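Chapter 7
Chores and Bench Work: What Machines Can Do Now

Key terms: structured task, unstructured task, grasp, cycle time, intervention, recovery

A dishwasher is a machine that does a household chore, and it does it well. It does so by changing the chore. A person scrapes the plates, sets them in a rack built to hold them, and closes a door. Inside, nothing has to be found, picked up, or turned over. Most successful automation of the last century works the same way, in homes and in factories.

The chores left over are the ones that could not be changed so easily. Clearing a table, folding a shirt, and putting tools back where they belong all take place among objects that lie wherever somebody left them. We call these unstructured tasks, and they are the subject of this chapter.

7.1 Two shops

Consider two workplaces that we will return to in the exercises. The Sakeck plant makes door hinges. One of its machines picks a hinge from a tray and places it in a box, 3000 times a shift. The hinges are identical and the tray never moves. The machine has no camera and does not need one.

The repair shop at Druvport fixes pumps. At the end of a shift its benches have to be cleared, and the tools hung up or put in a basket. No two benches look alike. A new employee learns the job in a few minutes, and the shop has never found a machine it could buy to do it.

The second job looks easier to most people. For a machine it is much harder, and the reasons fall under three headings: seeing, grasping, and recovering.

Seeing. The machine must tell one tool from another when they overlap or lie at odd angles. Shiny metal and clear plastic remain difficult, and so does a dark object against a dark background.

Grasping. A screwdriver can be picked up by the handle from almost any direction. A hex key has a thin shaft that lies nearly flat on the wood, and a pair of glasses can be bent by a grip that would be too weak to lift a wrench.

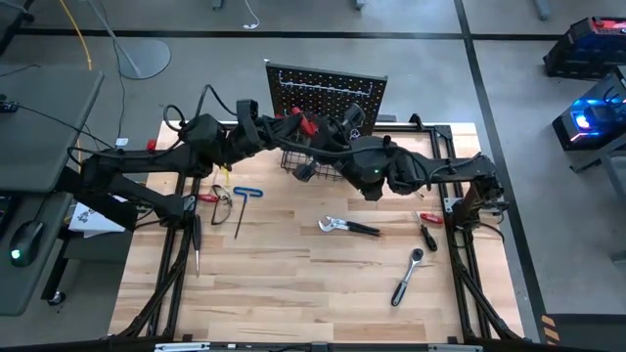

Two arms help with some of this. One can hold an object while the other takes a better grip, much as a person passes a pen from hand to hand. The cost is that the arms must now keep out of each other's way, and there are twice as many joints to plan for.

Recovering. A person who drops a screwdriver picks it up again without much thought. Many machines carry on as if they were still holding it. Recovery is the least developed of the three skills, and it has the largest effect on whether a machine can be left alone.

7.2 Reading a success rate

In the Imai trial, discussed in Section 7.4, a two-armed machine attempted 534 pickups and completed 205 without an intervention. Before deciding whether that is good or bad, ask what counted as a pickup, who chose the objects, and how long each attempt took. The Pavar trial reported a higher rate, but every object in it had been placed by hand on a marked spot.

A useful test for any claim in this field is to ask what a person still has to do — before the machine starts, while it runs, and after it stops. Keep a list of these steps as you read the next section.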